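Research Writer, Small-Cap Stocks (part-time)

Trukby publishes a weekly letter for people who manage their own savings. We need a writer to cover small industrial and automation companies, 12 hours a week, from September. 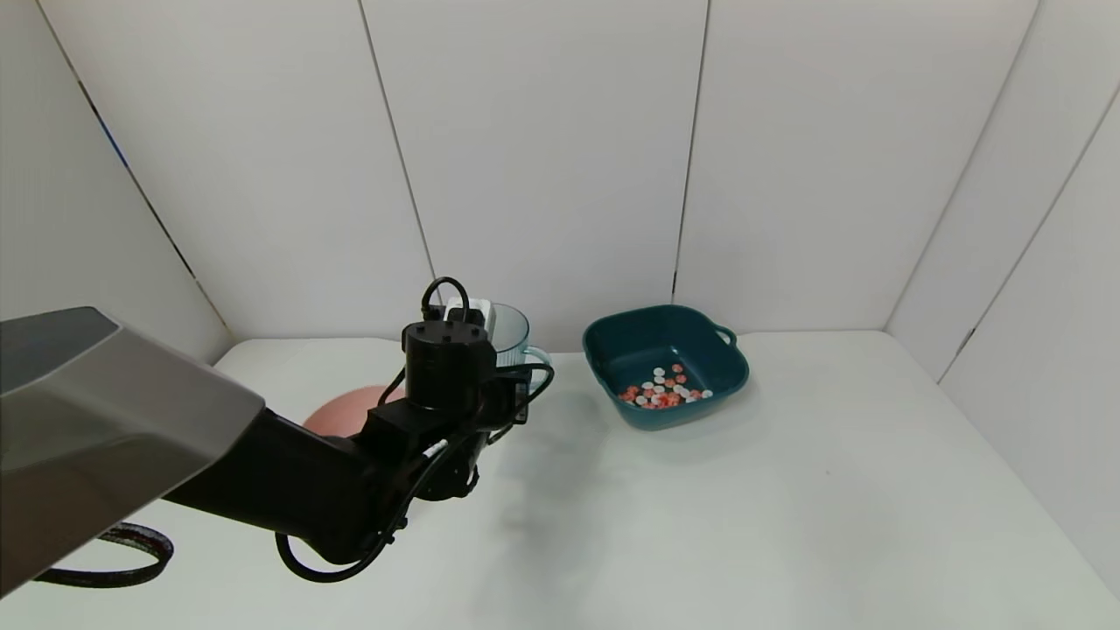
Robot arm at a white tabletop

You will read quarterly filings, write one 4-page report a month and answer subscriber mail. Two years of writing on stocks or bonds required - no license needed. Writers may not trade the shares they cover.

Send a resume and two samples to Solange Penner, managing editor.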